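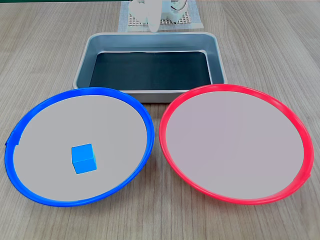 Visitei a fábrica da Plovano em 1 de fevereiro de 2023, no dia aberto a lojistas e oficinas. A empresa faz botas e casacos de motociclismo e fornece também a marca Zavix. Éramos 15 no grupo e a visita durou a manhã inteira.

## Corte e costura

O couro chega em peles inteiras e é marcado à mão antes do corte. Os casacos de pista levam costura tripla nos ombros e nos cotovelos. A linha de botas produz 2,000 pares por mês e fecha em agosto para manutenção.

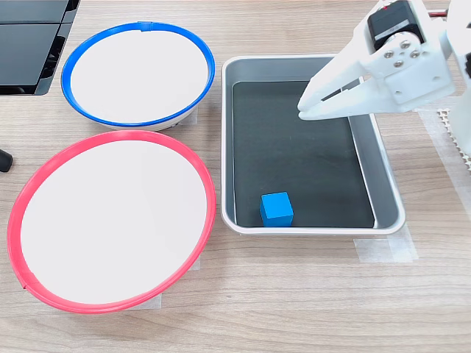 *Tabuleiro metálico e taças sobre a mesa.*

Na sala de ensaios vimos o teste de abrasão. Cada amostra é cortada da peça acabada, com forro e costura incluídos. O casaco Dolan passou na nossa presença; uma luva ainda em protótipo abriu na costura do polegar e voltou para o desenho.

Pude experimentar as botas Kament, tamanho 40. Calçam justas no peito do pé e o fecho lateral prende um pouco em cima. A sola é mais rígida do que a do modelo anterior. 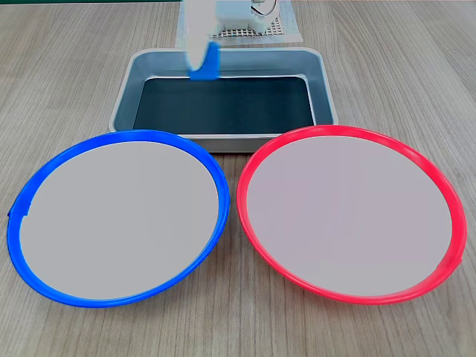 ## Informações práticas

- As visitas são só por marcação, com 5 dias de antecedência.
- Calçado fechado obrigatório.
- Não há venda ao público na fábrica.
- O estacionamento para motos fica nas traseiras, junto ao cais de carga.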